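Keogh House Residents' Association
Minutes of the Furnishings and Refreshments Meeting
Friday, September 5, 2025

Present: Rocío Ojeda (chair), Ultan Hegarty, Gaurav Kandpal, Ramil Dagdag (minutes)
Apologies: Eoin Lenihan

1. Minutes of the May meeting
The minutes were accepted with one correction. Under item 4, "saucers" should read "side plates."

2. Black cups and white table
Mr. Kandpal tabled two pictures of the black cupware on or just above the white tabletop against the wood-grain wall.

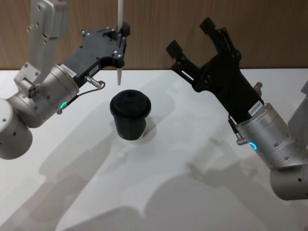
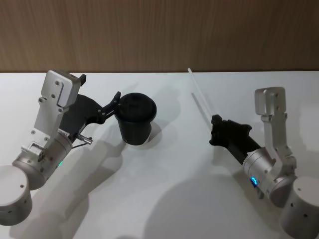
Question from Mr. Hegarty: Who is responsible for washing the black cups after an evening booking?

Answer from the chair: The person who signed for the room washes them and returns them to the pantry before handing in the key. Cups used at association meetings are washed by whoever is named on the pantry sheet for that week.

Mr. Kandpal reported that the matte finish shows dishwasher marks sooner than the old glazed set did. He proposed hand washing with a soft cloth. Mr. Hegarty asked that the wording be "hand washing preferred," as large bookings could not reasonably be held to it. Agreed as amended.

It was noted that lids are to be stored separately from cups, on the shelf above, and that cups are not to be stacked more than four high.

3. Further purchase
Two quotations had been received for additional cups. Arnarent quoted $229 for 30 cups with lids, delivery included. Clunent quoted a lower price per cup but required a minimum order of 100. The chair observed that the pantry could not hold 100 cups without moving the tea urn. Mr. Dagdag moved that the Arnarent quotation be accepted; Mr. Kandpal seconded. Carried, with Mr. Hegarty abstaining on the grounds that he had not seen a sample.

Action: Mr. Dagdag to place the order and ask whether lids may be bought singly.

4. Care of the tabletop
Mr. Hegarty reported that the Pusine cleaning cream left in the pantry is not suitable for a matte white surface and asked that it be removed. A damp cloth and mild soap are to be used. Bookings that include hot drinks will be asked to use coasters. The question of a full table cover was raised and left open.

Action: Mr. Hegarty to remove the cream and put up a notice.

5. Wall behind the table
The chair reminded members that nothing is to be taped or pinned to the wood-grain wall. Notices belong on the board in the corridor. A request from the Thursday reading group to hang a banner there was declined. They may use a freestanding holder.

6. Budget
The balance of the furnishings line before the purchase under item 3 stood at $430. No other spending was proposed. Mr. Lenihan had asked in writing whether the line could be used for a replacement kettle. The chair ruled that kettles fall under the kitchen line, and the request was referred accordingly.

7. Other business
Mr. Kandpal asked that the pantry light be left off overnight. Noted.

The meeting closed at 8:15 p.m. The date of the next meeting will be posted in the corridor.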